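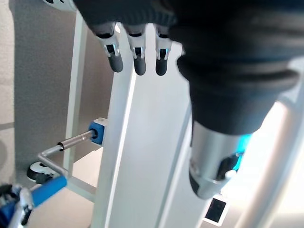 How often should you oil a hand crank? Twice a year for one that lives indoors, a single drop where the rod goes in, wipe off what's left.

More crank notes, in no order, writing this between jobs.

**Stiff to turn.** Don't force it. Back it off half a turn, brush the fluff out, try again. Still stiff, then oil. Light machine oil, never cooking oil, it goes to glue by January.

**Handle slipping round on the rod.** Fine if it's meant to spin (most are). If not, pull it off, clean rod and inside of grip with meths, let it dry overnight, push back on.

**Blue grips gone tacky.** Warm water, washing up liquid, old toothbrush. Rinse. No bleach, I ruined a Datton one that way.

**Knurled collars.** Muck sits in the grooves. Dry toothbrush along the lines, then a rag. Pliers only with a bit of leather round the jaws or you'll chew the patern flat.

**White frames.** Damp cloth, drop of vinegar. Scuffs come off with a melamine sponge but go easy, it dulls the shine. Kurniawati Subramaniam swears by toothpaste. Tried it, smells nice, bit streaky.

**Mounting block loose.** Tighten screws a little each, going corner to corner. Hole worn? Matchstick and wood glue if it's timber, next size up screw if its plastic.

**Spares.** Furnwood do grips, around 7 quid a pair. Allden wanted 35 for the whole crank. Measure the rod first!!

Rewi oil is what's in my tin at the moment. Any light one will do.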